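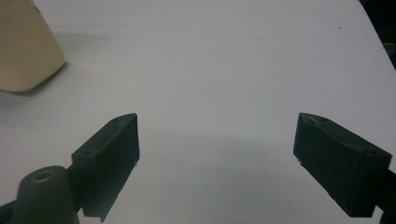
A White Table to Work On

Print | E-mail
Filed under: Workrooms & Small Business
March 2, 2022
By Maya Geagea

Rasa Kazlauskienė bought her first table for Stalholm from a school sale. It was dark brown, and she regretted it within a month.

"You drop a brown button on a brown table and you have lost it," she says. "I sell a lot of brown buttons."

Stalholm sells buttons, hooks, snaps and other sewing notions by mail from two rooms above a shoe repair shop in Curbridge. Kazlauskienė started it after leaving a job in the office of a coat factory. Orders are small. Most go out in a padded envelope, and a good many are for one card of buttons to match a coat that has lost one.

The table she uses now is flat white with a matte surface. She had it made by Dimaculangan, a furniture shop on the other side of town, and paid 1460 dollars for it with delivery up the stairs. It was the most expensive thing she had bought for the business, and she put it off until the dark table had cost her a customer.

"I sent a woman navy when she ordered black," she says. "She was sewing for a funeral. She was polite about it, but she didn't order again, and I wouldn't have either."

I asked if the table was really to blame. She thought about it.

"The light was bad too. It was December, four in the afternoon. But yes, I could have seen it on white. I took the same two buttons and put them on a sheet of paper and there was no question which was which."

Why matte

Her first idea was a glossy top, which she assumed would be easier to clean. Crisanto Enriquez, who built the table, talked her out of it. He brought over a glossy sample and a matte one and left both with her for a week.

"With the shiny one I saw the lamp," Kazlauskienė says. "I'd move my head and the lamp moved too. Shell buttons have their own shine and I need to look at that. On the shiny board I couldn't judge them."

Enriquez says most people who ask him for white want it glossy. "They've seen it in a kitchen showroom. In a showroom you walk past it. She was going to sit in front of it all day."

He also wanted to put a raised lip on the edge so nothing would roll off. She refused. She slides buttons off the side into her hand, or into a bag held under the edge, and a lip would stop that. Some do end up on the floor. She keeps a broom by the door and sweeps before she mops, never after.

The matte finish does have a drawback. It shows shading, and the color of the surface isn't the same everywhere. Near the window it is bright, and toward the chair, where her own body blocks the light, it turns gray. For the first few weeks she matched colors wherever she was sitting and got some wrong. Now she gets up and carries anything doubtful to the bright side.

"I have a daylight bulb as well," she says. "The bulb is fine for sizes. For color I want the window."

What stays on it

Her rule is that one order is out at a time. She brings the drawer to the table, counts out what is needed, puts the drawer back, and packs. The next order slip comes off the pile after the envelope is sealed.

Divina Espiritu, who works with her in the mornings, found this slow when she started. She had come from a bakery, where she was used to having several things going together.

"I wanted to line up five orders and fill them like trays," Espiritu says. "Rasa let me try it for a day. I mixed up two of them, both four-hole, both 18 millimeter, one slightly yellower. I had to open every envelope."

She works the slow way now, although she still thinks hooks and eyes could be done in batches. "They come sealed from the supplier. What are you going to mix up?" Kazlauskienė said they have discussed this.

Mugs are not allowed. Neither is the tape dispenser, which lives on a shelf behind the chair, and which Espiritu admits she moves to the table whenever she is alone.

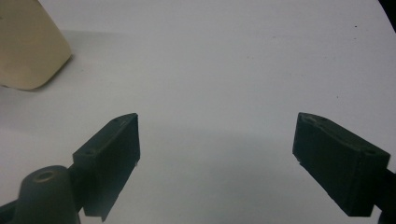 Off-white, cream and ivory

Asked what is hardest to sort on a white table, Kazlauskienė answered before I had finished the question.

"Cream. And ivory, and natural, and what some suppliers call eggshell. Against the dark table they were all just white. Now at least I can see they're not white, because the table is white. But to tell cream from ivory you still have to put one next to the other."

She keeps a card for this, with one button of each pale shade sewn on and the supplier's name written under it in pencil. The names don't agree from one supplier to the next. What one calls cream is what another calls ivory, and she has stopped trying to translate. On the Stalholm order form she now asks customers to mail in a spare button or a scrap of the cloth if the color matters.

Hywel Skyrme, a tailor who has ordered from her since the first winter, always sends cloth. "I don't trust a screen and I don't trust a name," he said by phone. "I pin a bit of the lining to the slip and she lays it down and finds me something. She's sent me a note a few times to say she hasn't got it. I'd sooner have that."

Actual white buttons are sorted on a square of gray felt, which she unrolls for the purpose. It is the one job the table is no good for.

Keeping it clean

She wipes the top at the end of each day with warm water and a soft cloth. Pencil comes off with a little Bakus, a cleaner she buys from the shoe repair downstairs, where they use it on the counter. Ink from the postage stamp pad is worse. She has one blue mark that has faded without going away, and she has quit rubbing at it after Enriquez told her she would end up with a polished spot.

"He was right, there's already a place where it shines a bit," she says. "I know where it is. I don't put shell there."

The old brown table is still in use. It stands in the second room with the printer and the boxes of envelopes on it, and Espiritu eats lunch at one end. Kazlauskienė has asked Dimaculangan for a price on a second white top to lay over it, so that both of them can sort during the weeks before the holidays. Enriquez wants to measure the legs first. He doesn't think they are level.

Stalholm takes orders by mail and through its website. The rooms in Curbridge are not open to visitors, but orders can be picked up from the shoe repair shop during its usual hours.

Print this article | E-mail to a friend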